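Four Minutes of a Dog Walking Home

9/10/18

I have been watching a cartoon dog cross a field for most of this week, and I'd like to talk to somebody about it. My household has declined, so it falls to you.

The cartoon is called Plovo, after the dog. It was a television series made by a studio called Irnstead, which lasted long enough to finish two seasons and then went the way small animation studios go, meaning the lease ran out before the ideas did. I saw it as a kid, out of order, usually with the first few minutes missing because the school bus was late. For years I was convinced the show had no opening titles. It has very nice opening titles. There's a windmill in them.

A few months ago a disc set turned up at the library sale, both seasons, case cracked, one disc with a ring on it from somebody's coffee. I paid more than I should have, considering I was bidding against no one. I've been working through it an episode at a time in the evenings, which sounds disciplined until you learn that I've seen the ninth one five nights running.

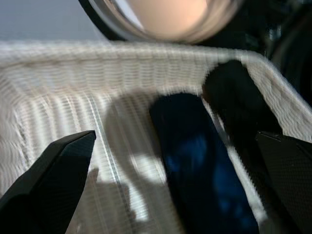
The ninth episode is "The Long Way Back," and it's the only one directed by Sorin Pascu. Everything before it moves along like you'd expect. Plovo gets into the neighbor's barn, Plovo swallows a key, Plovo is blamed for the goose. They're good, quick, a little mean in the way I like. Then you hit number nine and the whole show sort of sits down. Plovo has been left behind at a market and has to walk home, and the last four minutes are the walk. No dialogue, no music until the very end. A dog, a field, some weather coming in from the left.

As a kid I thought my TV was broken. As an adult I think it's the best thing Irnstead ever made, and I have been trying to work out why, because on paper it's nothing. The field is one long painted background. The dog's walk is a cycle, same as every walk in every TV cartoon, and they reuse it the entire way across. If you wanted to be unkind you could say they ran out of money and padded.

They did run out of money! That part isn't in dispute. The booklet that came with the set has a short interview with Pascu, who says the episode was handed to him late with most of its budget already spent on the goose. He was told he could have 1,419 drawings and not one more. I don't know enough to tell you how stingy that is for a half-hour show with commercials taken out, but he brings it up three times in a two-page interview, so I'm going with stingy.

What he did with them is the interesting bit. A normal person spreads the drawings out so everything looks equally cheap. Pascu starved the first half. The market is practically a slide show. People talk with their backs to us, or from behind crates, and one conversation takes place entirely on the other side of a parked cart. I never noticed this as a kid and I barely noticed it now, because he keeps cutting to things that don't need to move, like cheese.

Then, with everything he's saved up, he goes back to the dog and starts messing with the cycle. Every so often there's a step that isn't in the loop. Plovo puts a paw down and it slips a little. He looks back over his shoulder, and the look takes longer than it has any right to. One ear goes up and the other doesn't follow. You've gotten so used to the loop by then that each of these lands like somebody calling your name. I rewound the ear more times than I'm going to admit in public.

The backgrounds deserve their own post and may get one if I can find out more about them. They're credited to Hemi Wihongi, who painted the whole field himself and, going by the booklet, painted it on a single strip so long it had to be rolled at both ends. The color shifts as you go. It starts out yellow and hot near the market, and by the time the farmhouse comes up it's this dark, bluish green that I associate with being nine and still outside when I'd been told not to be. You don't see it change. I tried to catch it changing, with my finger on the pause button, and I couldn't.

I did make the mistake of pausing it right in the middle of a fast pan, where everything turns to soup. Freeze any cartoon during a pan and you'll find out how little is there. I've come to like those in-between bits, mind you. 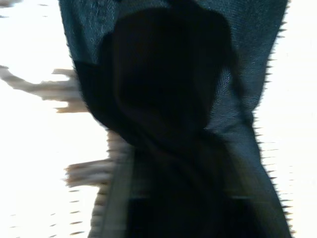 Dark teal-green fabric, up close and blurry.

Anyway. There's a small argument among the people who care about this show (there are enough of us to argue, not enough to fill a van) over whether the ending was changed. The version on the discs has Plovo reach the gate, and the music comes in, a little accordion tune, and that's your lot. Credits. Some people swear that when it was first shown there was another shot after that, the kitchen window with the light on, and the dog's shadow going past it.

I would love to be able to tell you I remember the window. I can picture it perfectly. I can also picture the show having no opening titles, so I don't think I should be called as a witness.

The case for the window is that the accordion tune ends strangely. It stops on a note that's plainly waiting for the next one. The case against is that Pascu, asked about it directly in the interview, says "I had no drawings left for a window." That would seem to settle it, except that a window with a light on is one drawing, and a shadow going past it is a piece of black card and somebody's hand. The man got a whole conversation out of a cart. He could have managed a window.

My own theory is that the window belongs to a different cartoon. There was a series called Drinard that ran right before or right after Plovo on the same channel, depending on which year you were sitting there, and it was full of lit windows. It was about a lamplighter. You couldn't go a minute without one. I think a lot of us sat through both with a bowl of cereal and our brains filed them in the same drawer. I put this forward on a message board and was told I was welcome to my opinion, in the tone that means I wasn't.
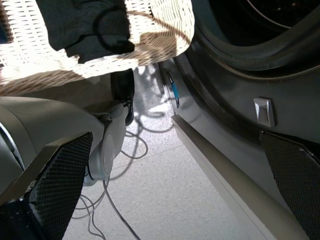
The other thing I wanted to mention is the sound, which I ignored completely until I watched with headphones so as not to inflict it on anybody a fifth time. With the TV speakers you'd swear the walk is silent. It isn't. There's wind, and under the wind there are the dog's feet, and whoever did them changed the ground as he goes. Dirt, then dry grass, then something wetter, then gravel by the gate. The drawings don't show gravel. There's only a gray smear of Wihongi's paint down there. But you hear it, and so you'd testify that you saw it.

I can't find who did the feet. The credits list a sound company, Văduva, and no people. I spent an evening looking and came away with one dead website and a man who sells tractors under the same name and was very polite about it. If you know, write to me. If you were in the room, please write to me, and tell me what the dry grass was, because I've been walking on things around the house trying to match it. The closest so far is a box of bran flakes, stepped on slowly, in socks.

After nine the show goes straight back to normal, by the way. Episode ten is Plovo and the wedding cake. Pascu never directed another one, and the booklet doesn't say why and he doesn't seem bitter. He says he was tired and that he liked the dog. The second season is fine. There's a cousin in it, a smaller dog with a bow tie, and I'd rather not get into the cousin.

I've got the last disc still to go, the one with the coffee ring, and it may or may not play. I'm told there's a storyboard for "The Long Way Back" on it as an extra. If there's a window in that storyboard I'll be back here very quickly, and I will have some apologizing to do on the message board. Until then I'm probably going to watch the field again tonight. The headphones are already out.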